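Week 6: Reporting a death in custody

Reading for Tuesday: packet 2, the Galtano file

The Galtano file collects wire copy, two police statements and the first autopsy summary from a death in a holding cell in the town of Urance. Read the items in the order they were published. Mark every sentence that has no source.

Attribution

In the first hours the police are usually the only party with access to the cell, the log and the body. Their statement is a claim and is written as one: "police said," with the time it was issued. The family's account gets the same treatment. Do not write "suicide," "killed" or "natural causes" until a named authority has made that finding, and then name the authority.

The second police statement in the file gives a different time for the last cell check. The Drelora wire ran the new time and dropped the old one. Both should have stayed in the story.

Documents to request

Custody log, including cell checks
Intake medical form
Autopsy order and preliminary findings
Toxicology report, with the name of the lab
Case number (3071 in the file; use it in every letter)

Forensic results

An autopsy summary can come out well before toxicology. Say which tests are finished and which are pending. "Inconclusive" is a result and should be quoted in full, with the line before it and the line after it.
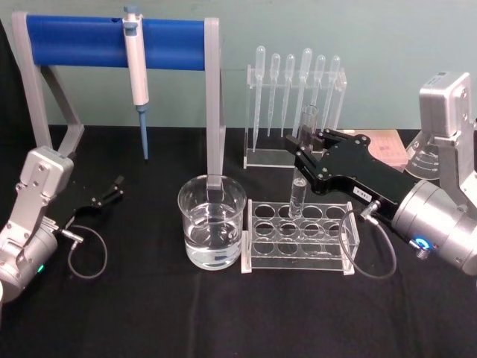
Marchetti objected to this section last term, saying that a reporter on deadline can't wait for lab work and that readers will take "pending" as a hint of a cover-up. Discuss. The Drelora follow-up used "pending" 6 times in one story.

Assignment: rewrite the first Galtano story using only what was known that evening. Bring a printed copy.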